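Insuring the tools of the trade: a conversation with a small business broker

There are people who light up when they talk about their work, and there are insurance brokers, and once in a while you meet someone who is both. The founder of Nollen, a small brokerage in the town of Drurnance, had barely taken her coat off before she was telling me about a bakery's walk-in cooler.

"It died on a Friday," she said. "Wedding cakes in there, butter, the works! And the owner calls me nearly in tears, and I get to tell her she has spoilage cover. I love that call. I could do that call every day."

Nollen looks after shops, workshops and food businesses, most of them with fewer than a dozen people on the payroll. She started it at her kitchen table after years at a large agency where, she says, she spent most of her day moving files from one tray to another. These days there are six people in the office above the hardware store, and a very old coffee machine that she insures "out of sentiment."

What she wanted to talk about was equipment cover, the part of a business policy that pays out when a machine breaks down or gets damaged. She thinks it is the most useful and least understood thing she sells.

"People hear property insurance and they think, great, my stuff is covered. And it is, for fire, for theft, for a tree through the roof. But a motor burning out on its own? A power surge that cooks a control board? On a lot of standard policies that's a separate piece, and you have to ask for it."

She gets visibly happier as the details get smaller. We spent a good ten minutes on the difference between replacement cost and actual cash value, and I have to admit I enjoyed it. Replacement cost pays for a new machine of the same kind. Actual cash value takes off something for age and wear. A mixer that has been running for years may be worth very little on paper, but the shop still needs a mixer on Monday morning.

"I had a print shop with a folding machine, gorgeous old thing, and on the cash value basis they'd have gotten maybe enough for a nice dinner," she said. "We switched them over at renewal. The premium went up a little, and they slept better. So did I!" 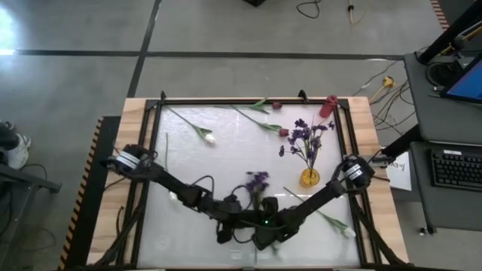 Her advice to new clients is to walk through the building with a notebook before they ever call a broker. Write down each machine, its serial number, when it was bought and what it would cost to buy again. Keep a copy somewhere other than the building. She has seen a beautifully kept inventory go up in smoke along with everything on it.

One client that took this to heart is Bite, a sandwich place with a commissary kitchen at the edge of town. The owners listed 77 items, down to the label printer. When a burst pipe ruined part of the kitchen in September, the list went to the adjuster the same afternoon.

"The adjuster phoned me to ask who made it. She wanted to show it to other people! It was just a spreadsheet, but it had receipts attached, it had photos, it had everything. I was so proud of them."

Then there is the deductible, the amount the business pays before the insurer steps in. Many of her clients choose $1,000, which she considers sensible for a shop with some savings. For a business that runs close to the bone, she would sooner see a lower figure and a slightly higher monthly bill.

I asked about leased equipment, because a friend of mine had been caught out by it. She put down her cup.

"Oh, read the lease. Please read the lease. Very often it says you have to insure the thing, and it says for how much, and it says the leasing company has to be named on the policy. I had a wood shop, Nekadport, they build cabinets, and they had 3 leases with completely different wording. We laid them all out on the floor and went through them with highlighters. That was a good afternoon."

She is also keen on business income cover, which replaces lost earnings while a company can't operate. There is usually a waiting period before it starts, and she asks every client how long they could manage with the doors shut. Most of them have never worked it out.

Does she ever tell people they are buying too much? All the time, she says. She recently talked a florist out of a add-on meant for businesses that ship overseas. "She delivers in a van! Within the county!"

By then her phone had buzzed over and over on the table, and she finally looked at it. A client had bought a new oven and wanted to know if it was covered yet. She was already dialing as she walked me to the stairs.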